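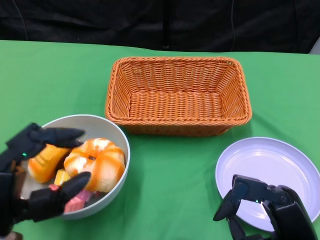
Wie oft sollte man die Spielküche und das Kaufladenzubehör durchsehen? Einmal im Monat gründlich, dazu jeden Morgen ein kurzer Blick, bevor die Kinder kommen.

Start | Gruppen | Elterninfo | Prüflisten | Kontakt

Prüfliste Spielzeug und Körbe, Kindergruppe Lorura
Stand: Januar 2023, durchgesehen von Beverley Ngata

1. Kleinteile: passt etwas in den Prüfzylinder?
In Ordnung. Die 4 kleinen Knöpfe vom alten Herd sind endlich raus, super!

2. Kanten und Risse an Kunststoffteilen
In Ordnung bis auf eine Tasse mit Sprung am Henkel. Aussortiert.

3. Körbe und Schalen: abstehende Enden, Splitter, lose Ränder
Einmal mit der flachen Hand innen und außen entlangfahren, das geht schnell und man findet wirklich alles. Ein Korb im Bauzimmer piekst am Griff, Vojtěch Zeman nimmt ihn mit in die Werkstatt.

4. Farbe und Lack
Teilweise abgegriffen, nichts blättert. Im September noch einmal ansehen.

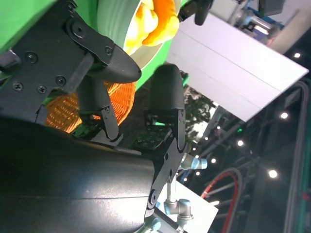
5. Textilien: Nähte, Bänder, Waschbarkeit
Tücher und Schürzen bei 60 Grad gewaschen. Bänder an den Schürzen gekürzt, die Großen haben begeistert mitgemessen!

6. Batteriefächer verschraubt
Kasse und Waage ja. Beim Telefon fehlt die Schraube, bis dahin bleibt es im Schrank.

7. Regale und Wandbefestigung
Alle Winkel fest. Das hohe Regal in Raum 11 steht jetzt bombensicher, ganz großes Lob an die Werkstatt.

8. Reinigung
Plastikobst und Geschirr in der Spülmaschine, Holzteile nur feucht abgewischt und über Nacht auf dem Gitter getrocknet.

Offen: Schraube fürs Telefon, Korbgriff, neue Tasse.

Kindergruppe Lorura | Kontakt über das Büro | © 2023 | Nach oben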